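The Peleo desk cloth is the piece we get the most letters about, so I've given it a page of its own and tried to put down everything people ask before they order. It's a gray cloth with thin white lines printed on it in a grid, made to lie over a desk or a kitchen table that has to do desk duty for part of the day. We've been selling it out of Sastdale since my partner Ikechukwu Shehu and I cleared the saddle blankets off the back shelves and decided there was room for something smaller!

## Peleo desk cloth, gray check

- Color: gray with white grid
- Finish: hemmed on all four sides
- Sizes: Small desk, Long desk, Family table
- Care: machine wash cool, line dry, warm iron on the back
- Goes with: Siu pen cup, Ilov felt underlay 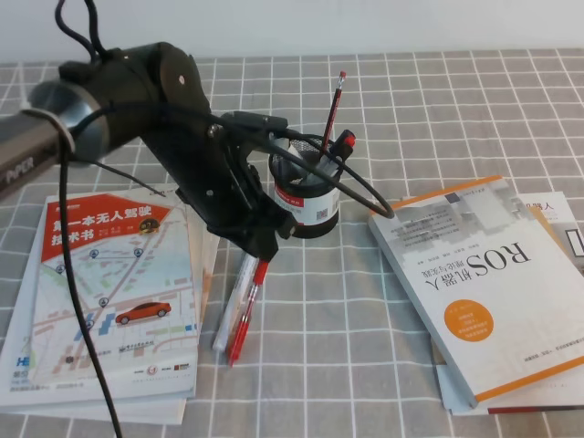

Choosing a color took us far longer than choosing a cloth. We had samples in navy, in a mustard I still miss, and in a green that made every sheet of paper look faintly ill, and we lived with each one for a couple of weeks before passing it along to the next person. Gray won because it lets you find your things. A red pen and a white marker set down side by side show up on it right away, and so does the gray cap on the marker, which I had worried about. White cloths lose your paper and dark ones show every crumb of eraser, and I say that as someone who erases a great deal.

The grid was Ikechukwu's idea. He likes to square up a stack of books against something, and the lines give him that without his having to use the edge of the desk. I use them mostly to keep my notebook straight, though I'll admit it drifts by the end of the afternoon. If you sew or cut paper, please don't treat the squares as a ruler. They're there for the eye, and the cloth will give a little after its first wash.

Give it that first wash before you put it down, if you can stand to wait. It comes folded, and the creases are stubborn until they've been through the water once. After that a shake outdoors is usually enough. For pencil smudges I use a damp cloth and a drop of dish soap, working from the outside of the mark toward the middle. Marker ink is another story, and the sooner you get to it the better.
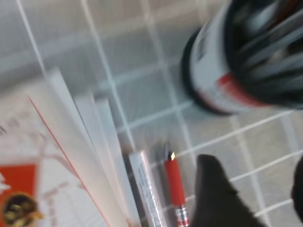 **Does the cloth slide around on a smooth desk?**

Only a little, and mostly on glass or high-gloss paint. The Ilov felt underlay goes between the cloth and the desk and holds it where you put it. You can trim the felt with ordinary kitchen scissors, and I'd cut it 2 inches shorter than the cloth on each side so it stays out of sight. On bare wood you can most likely skip it.

**Can I write on top of it?**

A single sheet of paper will pick up some of the weave under a ballpoint, so slip a pad or a magazine underneath. Notebooks are fine just as they are.

**Which size should I get?**

Measure the top of your desk and decide how much overhang you like. Kai-wen Kwok, who answers our mail, is happy to look at your measurements and tell you what she'd pick. She leans toward the larger size, and so do I, especially if you keep books out all day and want them on the cloth along with your work.
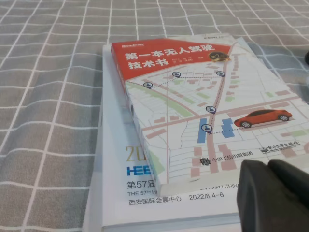 *Peleo desk cloth in gray check, under a catalog and a thick paperback.*

Orders placed before noon leave Sastdale the same day. The Family table size is out of stock until July, but we're glad to put your name down. Returns are fine on unwashed cloths, folded however you can manage it.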